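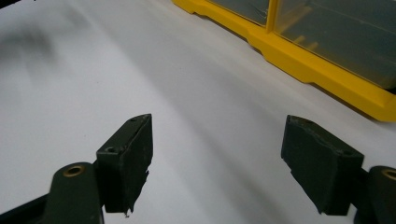
Zindik Home & Garden Boards > Kitchen Talk > Countertops

Topic: White quartz, two quotes, and a salesman who says it can't stain

ferenc_deak
Posted 20/05/2025

We're redoing the kitchen and my wife wants white counters. I don't mind white. What I mind is being told a thing is "maintenance free for life" by a man who gets paid when I sign.

Two quotes so far. One is for a white quartz from a place called Prundmont, the color is Ayala, and they want $1,785 more than the other shop wants for plain white laminate. Same layout, same sink, 58 square feet. The Prundmont guy put a coffee ring on a sample, left it while we talked, wiped it off and looked at me like he'd pulled a rabbit out of a hat. We talked for maybe five minutes. My coffee rings sit overnight.

So: has anyone lived with white quartz for more than a couple of years? I don't want to hear from people who got it in April and love it.

- Ferenc

palesa_n
Eight years with white quartz, not Prundmont, some other brand that isn't around anymore. It's fine. It has one yellowish spot by the stove where my son put a pan down straight from the burner. That spot is never coming out and I've tried everything, including things I shouldn't have. Coffee, wine, beets, no trouble as long as you wipe the same day. Turmeric left a shadow that faded over a few weeks.

Is it maintenance free? No. I wipe it constantly because you see every crumb. But I'd see every crumb on white laminate too, so that part isn't the quartz's fault.

XPretorius
I install the stuff (and laminate, and butcher block, and whatever people pay me to install). Some points.

Quartz counters are ground stone held together with resin. The stone part doesn't care what you do to it. The resin does. Heat gets it, and so do strong solvents and oven cleaner. When a salesman says "it's stone" he's telling you about most of it.

Also read the warranty before you pay anything. Most of the ones I've seen leave out heat damage, chips, seams and "improper care". Ask the shop what's left after that.

ferenc_deak
XPretorius, I did ask for the warranty. He said it comes in the packet after install. Is that normal?

XPretorius
It's common. I wouldn't call it normal. Tell him no deposit until you have it in your hand.

Bohumila P.
I'm going to be the one who sticks up for laminate. We put in white laminate in our last house because we were broke, and it went eleven years with two kids and a dog. When we sold, the buyers thought it was new. One edge near the dishwasher had started to lift and my husband glued it down and clamped it with a piece of scrap wood, and that was all the repair work it ever got.

Now we have quartz in this house, the previous owner's choice. It's cold on the arms and every glass I drop on it dies. I don't see where the extra money went.

palesa_n
Resale, supposedly.

Bohumila P.
Supposedly! Every agent says it and not one has ever shown me a number.

vusi_t
I think you're all being a bit hard on quartz. You can't mount a sink under most laminate without a special setup, and once you've had an undermount sink you won't go back. Being able to push crumbs straight in is worth a lot of money to me. Maybe not $1,785, but a lot.

And the seams. Laminate seams swell if water gets in. Doesn't matter how careful you are, there's a seam by the sink or near it and water finds it.

Bohumila P.
Mine didn't swell in eleven years, Vusumuzi. I just told you.

vusi_t
One kitchen isn't much of a study. My sister's swelled in three.

Bohumila P.
And your sister's is one kitchen too.

vusi_t
Fair.

ferenc_deak
I appreciate the fight, keep going.

Update from my end. I took the Ayala sample home. (They wanted a $2 deposit on it. For a piece of counter the size of a playing card. I paid it out of curiosity.) I cut it up into a test, sort of. Marked it off in squares with painter's tape and put coffee, red wine, mustard, soy sauce, a tea bag and a line of black permanent marker on it. Left it from dinner to breakfast.

Coffee, wine, soy, tea: gone with dish soap. Mustard: gone after a second go. Marker: mostly gone with rubbing alcohol, but if I tip it toward the window I can see where it was. The laminate sample did the same on everything except the marker, where it came out a bit better.

So for overnight spills I can't tell them apart. I haven't done heat yet.

palesa_n
Do the heat one outside. The resin smells.

XPretorius
Good test, but samples are often polished a little differently from the slab you'll get. Ask to see the slab. On whites especially, the color can shift from batch to batch, and if your job needs two slabs from different batches you'll see it at the seam forever. I've had a customer reject a whole run over it, and she was right.

graniteguy400
Just get granite. Real stone. End of story.

XPretorius
Granite has to be sealed, and white granite stains worse than either of these if you skip it. He asked about low maintenance.

graniteguy400
Sealing takes ten minutes a year. People act like it's surgery.

palesa_n
People also don't do it. I had granite before the quartz and I sealed it exactly once.

ferenc_deak
I know myself. I wouldn't seal it.

vusi_t
Question for the pro: what about cleaning? I keep seeing these "quartz only" sprays and they're three times the price of dish soap.

XPretorius
Dish soap, warm water, soft cloth, dry it. I've never had a customer who needed the spray. If it looks cloudy, nine times out of ten that's leftover soap or spray building up, and you fix it by rinsing with plain water and drying. People see the haze and put more product on it, which makes more haze.

Skip bleach left sitting, skip scouring powder, skip the green scrub pads on anything shiny. A plastic scraper is fine for dried-on stuff. Same list for laminate, by the way.

Bohumila P.
I'd add melamine sponges to that. Those white eraser things are a very fine sandpaper. I dulled a patch on the laminate with one before I understood that.

palesa_n
Really? I use one on the quartz all the time.

Bohumila P.
Look at it sideways with the lights on.

palesa_n
I'm not going to do that, I'd rather not know.

ferenc_deak
Heat test done, outside. Boiled a pot of water and put it on each sample for a minute with nothing under it. No mark I could find on either. Then I did a cast iron pan that had been on high for a while. The laminate bubbled and that was the end of the laminate. The quartz has a dull, slightly tan ring that won't wash off. So the quartz won, if you call that winning.

I'd say both of them need a trivet, and a trivet costs around $400 less than anything I've been quoted as an "upgrade" this month. The shop also offered a "lifetime surface sealer" for the quartz, for exactly that money. On a counter he'd told me doesn't need sealing.

XPretorius
Walk away from the sealer. Quartz isn't porous enough to take it up. It'll sit on top and you'll be back in here asking about haze.

vusi_t
That would bother me more than the warranty. What else is he padding?

ferenc_deak
That's where I've ended up too. I called a third shop this morning. They gave me the warranty over email before I'd finished asking, and it excludes everything you said it would, but at least I could read it. Their quartz is cheaper than Prundmont's by a fair bit, still more than laminate. My wife likes it. I'm going to go see the slab on Thursday and I'm taking my own flashlight.

Bohumila P.
Get a price on laminate from them too, while you're standing there.

ferenc_deak
Already asked. They said they'd "prefer to talk about it in person".

Bohumila P.
Of course they would.

[Follow this topic] 31 replies, older posts hidden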